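Workbench tips from a shop that's going automatic
31/05/2020

I've been on the packing and testing side at Ponia for 7 years, and this spring the boss started bringing in machines for the dull jobs. Lots of you wrote in after my last page asking what that does to a regular person's workday (and whether I still have one!). So these are the tips I've picked up, most of them the hard way.

Clear your bench before anything else. A person will reach around a coffee mug without thinking, but a machine wants things where they were yesterday. I put down a pale board and keep only the job on it. Small screws show up so much better, too, and I've kept that habit at home for fixing toys and lamps.

Tape is your friend. We mark our stations on the floor now, and Archie Innes on the early shift stopped parking his cart in my spot the very same day. Use the cloth kind on carpet, and press it down hard with the back of a spoon.

Write down how you do the job. I thought I knew mine cold, then Kirstin Haldane asked me to explain how I untangle a cord and I just stood there waving my hands. Try it sometime! We used to do 800 pieces on a good day and now we do 900, and I'd say half of that came from finally writing the steps down.

Ask for your breaks to stay put. When the pace changes, lunch is the first thing that starts to slide around. Two of us went to Tullio together and got ours written on the wall chart. 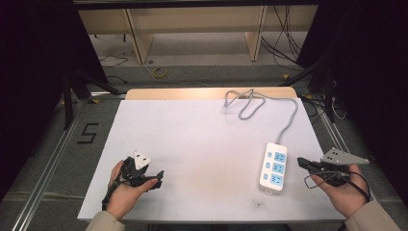
Cords deserve a tip of their own, because they're still the fussiest thing we handle. Hold the plug by its body and never by the wire, and let the slack fall away from you so it doesn't drag across the sockets. Coil it over-under if you can, or it'll fight you next time.

And rest your hands. My job is more checking and fixing now, less lifting, and my back loves it, but my thumbs get sore in a whole new place. Chin-lung Lu keeps a tennis ball in his apron to squeeze between batches, and I've stolen the idea.

Next page: getting label glue off a steel bench without wrecking your nails.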